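Ponta de contato Pova para braços colaborativos

Início > Equipamentos > Efetuadores finais > Pontas e garras

Publicado em 14 de abril de 2021

A Pova é uma ponta cilíndrica rígida para tarefas de empurrar, alinhar e separar peças pequenas sobre um plano. Não tem dedos, atuador nem alimentação elétrica. Fixa-se por abraçadeira parafusada à extremidade do braço e dispensa configuração de entradas e saídas no controlador.

A Dridonach fornece a ponta avulsa ou com o conjunto de avaliação, que inclui abraçadeira, tábua de madeira e blocos coloridos de formas diferentes. A base perfurada é vendida à parte.
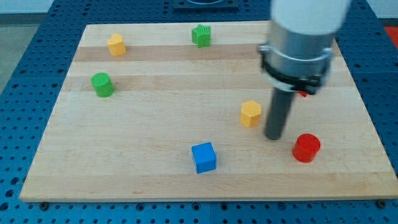 Tempo de leitura: 2 min

Nos ensaios comparativos de março, a Pova foi testada contra a garra paralela Clomarano, de dois dedos, no mesmo braço e com o mesmo controlador. A tarefa consistia em levar um bloco indicado – cubo, cilindro, hexágono, estrela ou coração – até uma posição definida na tábua. Foram registradas 1.323 execuções válidas, conduzidas por Sang-wook Na no laboratório de aplicações.

A ponta foi mais rápida nos deslocamentos curtos, pois elimina as etapas de abertura e fechamento. A garra manteve vantagem quando o bloco precisava chegar com orientação controlada. Cilindros e hexágonos responderam bem ao empurrão simples; o coração e a estrela giraram com frequência no contato e exigiram correção de trajetória. O cubo ficou em posição intermediária: empurrado pelo centro da face, segue reto; perto da aresta, roda.

Características

Diâmetro da haste: 28 mm
Extremidade: arredondada
Cor: cinza-escuro
Fixação: abraçadeira preta com parafusos
Alimentação: nenhuma
Garantia: 2 anos

Instalação

Apertar os parafusos da abraçadeira alternadamente. Medir o novo ponto central da ferramenta e gravá-lo no controlador antes do primeiro movimento. Para empurrar, recomenda-se folga de 3 mm entre a extremidade e a superfície. Tábuas de madeira devem ser parafusadas à base e niveladas – um desvio pequeno já altera a folga entre um canto e outro.

Limitações

A Pova não levanta peças e não separa blocos encostados entre si sem uma rotina própria. Em braços com sensor de força no punho, refazer a compensação de carga após a troca. A compatibilidade com controladores Baudry foi verificada por Young-sook Baek apenas em modo de posição; o modo de força ainda está em avaliação.

Preço e prazo de entrega sob consulta.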